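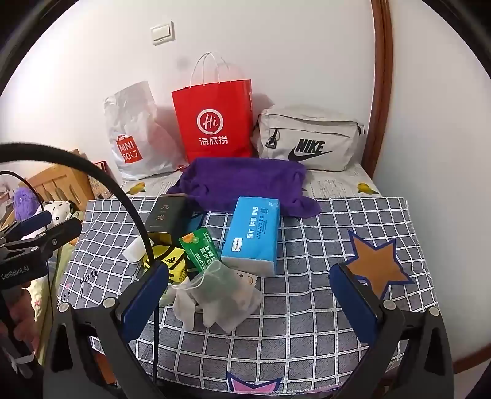 Storcombe Gripper: Project Report
Gilang Siregar, with So-ying Poon

We wanted a hand-held gripper that could pick up the soft, awkward stuff people leave lying on a bed. Tissue packs, snack packets, pouches – nothing with a nice flat side to grab. Most of the work happened in my bedroom (sorry, Mom!) and the rest in the shared workshop.

Our first version had bare fingers and everything slid right out. So-ying suggested rubber pads, so we spent 65 dollars on sheet rubber and two new springs, and wow, what a difference! By the end of March we had logged 400 grabs. Blankets are still a pain because the fingers catch folds along with the packet. Next up is a softer spring on the left side, plus a shorter handle – my wrist gets sore after an hour.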